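Fiddle Camp FAQ: questions we get before every session

Do I need to read music?
No. We teach by ear. Anyone who promises you'll have a tune in one hearing is selling something. Expect to hear it 20 times and still lose the B part.

Will five days make me a good fiddler?
I doubt it. You may leave with better bowing and a few tunes you can get through at a dance. Kevin Hanrahan has taught here for years and still won't promise more than that.

Is the Utness style really older than the others?
People say so. The earliest notebook I've been shown is dated 1931, and half of it is waltzes copied from somewhere else. Gobnait Tully teaches the repertoire and she'll give you her side of it.

Should I buy a better bow first?
Probably not. Get yours rehaired and see if you still want one.

What does it cost?
$500 for the session, with a $100 deposit that we keep if you cancel in October. Meals are extra – read the form before you write to us about it.

Can I record the classes?
Audio, yes, if the teacher agrees. Most people never play the files back.

Are there beginner classes?
One, with Subira Rweyemamu. "Beginner" means you can tune the thing and play a scale.

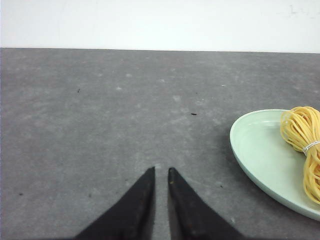 Gray tabletop and white wall.

Is there a dance at the end?
Yes, at Andby Hall. Declan Fahy calls. Campers may sit in with the band, though I'd wait for the second half.

Page last changed October 19, 2025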